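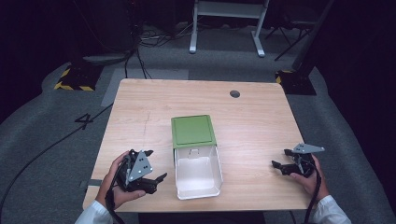

Nerkemix Table Oil for Pale Woods

If you have a pale table at home or at work, you will know how quickly it tells on you. A cup set down without a coaster, a box dragged across instead of lifted, a summer of sun through the same window, and that lovely even colour starts to look a bit tired. Nerkemix is the oil we reach for when a table has got to that stage, and we have been selling it (and using it on our own furniture) for long enough now to be rather fond of it.

It comes from Bălan, a small family firm that makes very little else, and it is mixed with a touch of white pigment so that oak, ash and birch keep their light look. Ordinary clear oils tend to turn these woods yellow, a little like weak tea. With Nerkemix you get a soft, matt surface that still feels like wood when you run your hand along it.

What it suits

Use it on bare or previously oiled wood: dining tables, desks, shelves, bedside tables and the like. It will not soak into varnish or lacquer, so if your table has a sealed finish you will need to sand that off first – or have a look at Balora, our cleaning soap, which is safe on sealed tops and may be all you need. If you aren't sure which finish you have, put a drop of water somewhere out of sight. On oiled wood it will slowly darken the grain, and on varnish it will just sit there.

How to use it

Wash the top with Balora or any mild soap and let it dry overnight. Sand lightly along the grain, wipe away the dust, and then put the oil on thinly with a lint-free cloth. Thinly really is the word! Leave it for 6 minutes, wipe off everything that hasn't gone in, and give it a day before the next coat. Most tables are happy with 2 coats, though a very dry one may want 3.

Light scratches usually soften a good deal with the sanding and the first coat. Deep ones will still be there, we're afraid, but they do tend to look more at home afterwards.

Please lay used cloths out flat outdoors to dry before you throw them away. Oily cloths left in a heap can heat up and catch fire by themselves.

Details

Maker: Bălan
Tin size: 575 ml
Finish: matt, lightly whitened
Drying time: one day between coats
Clean brushes with: white spirit
Keep: lid tightly closed, away from frost

Ordering

Nerkemix is sent out from the Comov shop in a padded carton, and you are welcome to add a sanding pad and cloths to the same parcel. We were out of stock for a good part of August, with apologies to everyone who waited so patiently, but the shelves are full again. Opened tins can't be returned, so do try a small patch underneath the table before you start on the top.

Page updated 3 Jan 2024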